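Drei Wochen Handgreifer-Vergleich, und ich habe jetzt eine ziemlich klare Meinung! Es geht um die handgeführten Greifer, mit denen man Bewegungen vormacht und aufzeichnet, also ohne Arm hinten dran. Gegeneinander angetreten sind der **Drindora** in der neuen Ausführung und der **Weltia**, den ich schon länger habe und den ich eigentlich mag (meistens jedenfalls). Stand der Firmware bei beiden: 1. September 2025.

## Der Drindora

Der Griff liegt super. Ich habe eher kleine Hände und komme beim Weltia mit dem Zeigefinger nie so ganz bequem an den Abzug, beim Drindora passt das auf Anhieb. Die Backen laufen weich zu, kein Haken, kein Spiel, und man merkt ziemlich früh, wenn man etwas zwischen den Fingern hat. Gerade bei weichen Sachen ist das Gold wert, weil ich beim Weltia immer zu fest zudrücke und das dann auch genau so in der Aufnahme landet.

Was mich nervt, ist das Gewicht vorne. Nach einer Stunde zieht es im Handgelenk, und zwar richtig. Ich mache inzwischen nach jeder Serie Pause und schüttle die Hand aus, das sieht bescheuert aus, hilft aber.

Die Kopplung mit der Aufnahmesoftware (ich nehme Tullano, die läuft auch auf meinem alten Laptop) war in ein paar Minuten erledigt. Einmal Marker anlernen, Öffnungsweite kalibrieren, fertig. Beim ersten Mal hat die Kalibrierung die ganz geschlossene Stellung nicht übernommen, da musste ich noch mal von vorne anfangen. Danach lief es.
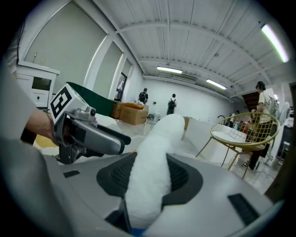 Schwieriger wird es mit dem Licht. In meiner kleinen Werkstatt sitzt die Markererkennung bei beiden Geräten bombenfest, in großen Räumen mit Leuchtstoffröhren und Fenstern an der Seite sieht das schon anders aus. Feste Belichtung hilft enorm! Mit der Automatik hatte ich im Weltia-Protokoll auf einer langen Serie 9 Aussetzer, mit fester Belichtung keinen einzigen mehr. Der Drindora kam auch mit der Automatik besser klar, ganz sauber war es da aber auch nicht.

## Und der Weltia?

Leichter, lauter, billiger. Der Abzug hat einen harten Anschlag, den mag man oder eben nicht. Dafür kann man die Backen mit einem einzigen Inbusschlüssel tauschen, beim Drindora braucht man zwei und am besten noch eine dritte Hand. Ersatzbacken habe ich bei Ní Chonaill bestellt, die kamen schnell und passten sofort.

## Was kostet der Spaß?

Für den Drindora habe ich 700 Euro bezahlt, ohne Kamera. Das ist viel Geld für etwas, das man am Ende mit der Hand zudrückt, und ich habe auch eine Weile gezögert. Wer nur ab und zu ein paar Griffe aufnimmt, kommt mit dem Weltia gut hin. Ich nehme inzwischen aber fast nur noch den Drindora mit, und der Weltia fährt als Reserve in der Tasche. Falls jemand eine leichtere Halterung für vorne kennt, bitte unbedingt in die Kommentare damit, mein Handgelenk wäre sehr dankbar!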